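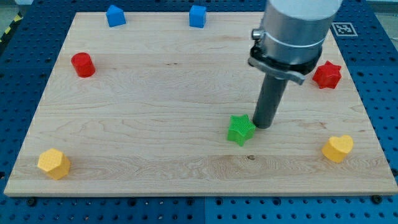
Figure 2. Coloured plastic shape blocks laid out on the maple board.

3.2 Materials and layout

The sorting task used plastic shape blocks of the kind sold for young children. We took ours from the Hirkus set, which was already in use at the Bresthorpe site and which most of the families had not seen before. The set mixes plain forms, such as cylinders and cubes, with forms that take longer to name, such as stars and hexagonal prisms. Colour and shape do not go together in the set. Figure 2 has both a red cylinder and a red star, and a second star in green, so a child who sorts by colour and a child who sorts by shape will end up with different piles from the same blocks. This was the main reason for choosing it over the Sterley set used in our earlier work, where each shape came in one colour only.

Blocks were placed on a pale maple board. In a pilot run in January we had put them straight on to the table, and several children pushed blocks over the side within the first minute. The board gave them a clear area to work in and they mostly kept to it. It also has a visible grain, which we had thought might distract the younger group, but we found no sign of this in the pilot and did not cover it.

The starting layout was spread out, with space between most of the blocks and no two blocks of the same colour put together on purpose. We did not use a fixed grid. Sleiman boards, which have a cut-out for each block, were considered and rejected, as the cut-outs tell the child where a block belongs. Blocks could be placed upright or flat. In the layout shown, the red cylinder and the yellow hexagonal prism stand upright while the green star lies flat. The way a block is set down matters more for some shapes than for others. A star lying flat is easily recognised from above, but one standing on its side shows mainly its points, and children in the pilot often picked it up and turned it before deciding where it should go. We coded this turning as a separate action (see 3.4).

Surface finish was not controlled. Some blocks in the set are glossy and others are matte or have a textured face. A few children rubbed the textured faces with a thumb, and two of them went on to sort by feel. These sessions were kept in the analysis and are marked in the table of results.

In all, 82 children took part and 349 sorting trials were recorded, the last of them on 30 Jun 2021. We left out 21 trials in which the child stopped before touching a second block. Each child was told only to "put together the ones that go together". If a child asked what this meant, the same words were repeated once and no example was given. Blocks were wiped down between children and a new layout was set out for each trial.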